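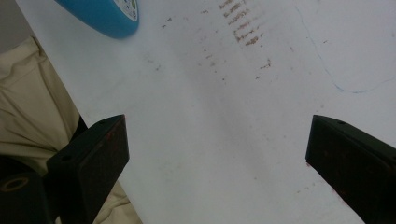 One reader of the first release wrote in to say the field names in the Prorkard parish list were all over the place, that "chapel" meant three different things depending on the page, and could we please pick one. Fair. Picked one. Chapel now means nonconformist only, see the notes column for the rest.

Prorkard burial index, README

What it is
Typed-up index of the burial registers for Prorkard and the two outlying hamlets, Zurnar and Gumede. Starts 1891, when the new ground opened. Older burials are not in here, different books, diffrent handwriting, another job.

Files
burials.csv, the main list, 14 columns
places.csv, spellings of house and farm names
notes.txt, read this first if a row looks odd

Columns people ask about
surname_as_written: left alone, mistakes and all
surname_std: my best guess at the usual spelling
age: years only. Infants under one are 0, and the months go in notes
plot: blank where the register is blank. Please don't fill these in from the headstones, they don't always agree

Changes in this release
Chapel field sorted, as above.
9 duplicate rows taken out, mostly Zurnar.
Farm names merged where it was plainly the same farm. Rodar and Rodar Top kept apart, two households.
Dates now year first throughout.

Known problems
5 pages of the Gumede book have water damage down the outer margin. Ages there are doubtful, marked with a q.
Ditto marks. Clerk used them for surname AND for abode, sometimes both on one line. Probably some wrong.
Occupation only recorded for some years, no pattern I can find.

Using it
Free for family history, school work, local talks. Say where you got it. If you put it on another site keep notes.txt with it, otherwise the q marks make no sense to anyone.

Corrections
Send the row number and the register page. "My great gran is wrong" is hard to act on. Next batch goes in come November.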